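About Dramport

Dramport sorts, tests and resells used cable and small wiring. We take in what offices, schools and repair shops have left over, and we sell it on in bundles that people can use. The company was started by Yaroslav Melnychuk and Harriet Mercado, who still run it.

How we started

Yaroslav repaired audio equipment for 11 years before Dramport. Customers would bring in a box of wires along with whatever was broken, and most of them never asked for the box back. He kept the boxes on a shelf and then in a rented storage unit. Harriet was keeping the books for an electrical supply store at the time, and she saw how much short cable and hookup wire was written off at the end of each year. They put the two stocks together one March and sold the first bundles to a high school shop class.

For the first two years the business was called Workneh Wire, after the street it was on. The name changed when we moved to the present building. Some older customers still write Workneh on their checks and that is fine with the bank.

What we do

Cable comes to us by mail or is dropped off at the side door. Each delivery is weighed, given a number and put on the intake shelf. From there it goes to the sorting tables in small lots. Large piles slow everything down, so a lot is never more than a sorter can work through in one sitting.

Sorting is by type first, then by length, then by color. Power cords and anything with a molded plug go to a separate bench, where Yaroslav does the electrical testing himself. Loose wire is untangled by hand. We don't cut a knot unless the insulation is already damaged. Cut pieces under the minimum length go to the metal recycler, and we are paid by weight for those.

Our sorting tables

We have tried several kinds of table over the years. Bare wood snagged the thinner wires and white laminate was hard on the eyes under the lights. The tops we use now have a dark marble pattern with a gloss finish. They wipe clean and wire slides across them easily. Bins go on one side, the work goes on the other, and the middle is kept clear for laying pieces out.
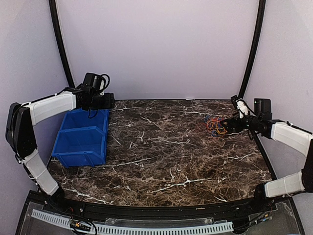 A sorting table with two blue bins and a tangle of colored wires.

The bins are plastic and open at the top. We buy them from Waltent, and we have stayed with the same supplier because their bins stand up to being emptied onto a hard surface all day. When a bin is full it goes to the packing room and an empty one takes its place. Labels go on the shelf and not on the bin - we found that labeled bins ended up in the wrong spot with the wrong wire in them, and then the label made things worse.

What we sell

Most of our sales are mixed hookup wire bundles for classrooms and hobby use. A standard bundle has 20 pieces, tied by color. We also sell the Motarness, a practice harness Harriet designed for beginning auto and appliance repair students. It is made up from reclaimed wire on a board, with two faults built in for the student to find. The answer sheet is mailed separately to the teacher.

Schools and training programs can order up to 200 bundles at a time. Larger orders are possible but we need notice, and the color mix will depend on what has come in. Red and black are usually in stock. Purple and gray run short.

We don't sell house wiring, extension cords or anything meant to go inside a wall. Please don't send us these. We also can't accept batteries, chargers with swollen cases, or cable that has been in a flood or a fire.

Working here

We are a small shop and most of us do more than one job. New sorters start on loose wire and move to connectors after that. The work is done seated or standing, whichever you like, and the tables adjust for both. Openings are posted on the jobs page and on the board by the side door. Experience with electronics helps but is not required. Good color vision is needed for the sorting jobs. It is not needed for packing or intake.

Visiting and contact

Drop-offs are accepted during business hours. Ring the bell at the side door and someone will come out with a cart. School groups can visit by appointment, and we ask for one adult with each table. For orders and invoices, write to Harriet Mercado. Questions about testing or whether we can take a certain kind of cable should go to Yaroslav Melnychuk.

Page last updated 19/06/2018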